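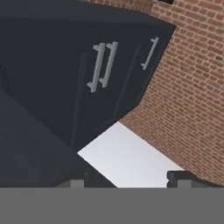
**Why does a towed sonar array have to be kept away from the ship that tows it?**

Because the ship is usually the loudest thing the array can hear. Propellers, gearboxes, pumps and the hull moving through water all put sound into the sea, and a receiver close to them hears little else. Distance lowers that noise at the receiver and leaves more room for faint sounds from farther off.

# Unit 6: Passive Listening and Towed Arrays

Handout to go with the second lecture on naval sensors. Notes by Marlene Lopes, revised 24 Sep 2020. Read section 3 before the tutorial. The worked problem in section 5 is the same type you will get on the problem sheet.

## 1. Active and passive

An active sonar sends out a pulse and listens for the echo. The time between the two gives range, and the direction the echo comes from gives bearing. The drawback is that the pulse can be heard by anyone in the area, often at a much greater distance than the echo can be heard by the sender. The pulse has to travel out and back. The listener on the other side gets it after one trip.

A passive sonar sends nothing. It hears what is already in the water and gives a bearing to each source. Range does not come directly. It has to be worked out over time from changes in bearing, or by comparing what two separated receivers hear.

Most of this unit is on passive sets. Active sets come back in Unit 8.

## 2. What the array is

A towed array is a line of hydrophones inside a long flexible hose. The hose is streamed behind the ship on a tow cable. In many designs it is filled with a fluid or a soft solid so that the whole thing is close to neutral in the water. At the front and back of the hose there is usually a section with no hydrophones in it. These are called vibration isolation modules, and they absorb shaking from the cable and the tail.

Parts you should be able to name on a sketch:

- winch and fairlead
- tow cable
- forward isolation module
- acoustic section
- heading and depth sensors
- aft isolation module
- tail rope or drogue

The training array we use for examples is the Tetik. It is short by fleet standards, with an acoustic section 105 meters long. The recordings played in class were made with it in February, off Mikcombe, in calm water.

## 3. Beamforming

One hydrophone hears sound from all directions and cannot tell them apart. A line of them can. Sound coming in straight from the side reaches every hydrophone at the same moment. Sound coming in at an angle reaches one end first and the other end later. If we delay each signal by the right amount and then add them all together, sound from the chosen direction adds up and sound from other directions partly cancels. Picking a set of delays is the same as pointing the array.

Points to remember:

1. A longer array gives a narrower beam at the same frequency.
2. The beam is narrowest to the side (broadside) and widest toward the ends (endfire).
3. Low frequencies have long wavelengths, so they need long arrays. This is the main reason to tow the array. No hull is long enough.
4. Hydrophones should be no more than half a wavelength apart at the highest frequency you want to use. If they are farther apart, false beams called grating lobes appear.

For a rough beam width at broadside, in radians, divide the wavelength by the array length. The lecture slides give the more exact form. Use the simple one unless a problem tells you otherwise.

## 4. Left or right?

A straight line of hydrophones has no way to tell left from right. A source 40 degrees off the bow to port makes exactly the same pattern of delays as one 40 degrees off the bow to starboard. Every contact therefore shows up twice, once on each side.

The common fix is to turn the ship. After the turn, the array needs time to settle into a straight line again. The true bearing then stays about where it should be and the false one jumps. This costs time, and during the turn the data are poor.

A second fix is to tow two lines side by side. A third is to place small groups of hydrophones at each point along one line. Both work without a turn, but they make the gear heavier and the processing harder. Preben Ingvarsson's guest lecture covered twin lines in some detail, and his notes are in the Carrilho reading room under "Punard trials." You do not need his derivation for the exam. You do need to know why the gap between the two lines must be measured all the time and can't be assumed.

## 5. Worked problem

An array has an acoustic section 168 meters long. Take the speed of sound in seawater as 1,500 meters per second. A source is radiating a steady tone at 125 hertz.

**Wavelength.** 1,500 divided by 125 is 12 meters.

**Largest spacing.** Half of that is 6 meters.

**Beam width at broadside.** 12 divided by 168 is 0.071 radians, or 4.1 degrees.

**Now double the frequency to 250 hertz.** The wavelength drops to 6 meters, the largest spacing to 3 meters, and the beam width to 2.0 degrees. If the array was built with 6 meter spacing, it should not be used at this frequency without allowing for grating lobes.

A frequent mistake is to use the full length of the hose. The isolation modules don't count.

## 6. Limits in use

- **Speed.** Flow noise rises quickly as the ship speeds up.
- **Depth of water.** The array hangs lower when the ship slows down. In shallow water it can touch bottom.
- **Shape.** The line is never perfectly straight. Heading sensors let the processor correct for a gentle curve.
- **Handling.** Streaming and recovery take time and limit how the ship can maneuver.

## For the tutorial

Do problems 14 and 21 from the problem sheet. Bring a labeled sketch of the array for problem 14. For problem 21, show the delays for the first and last hydrophones and say which side you took as positive.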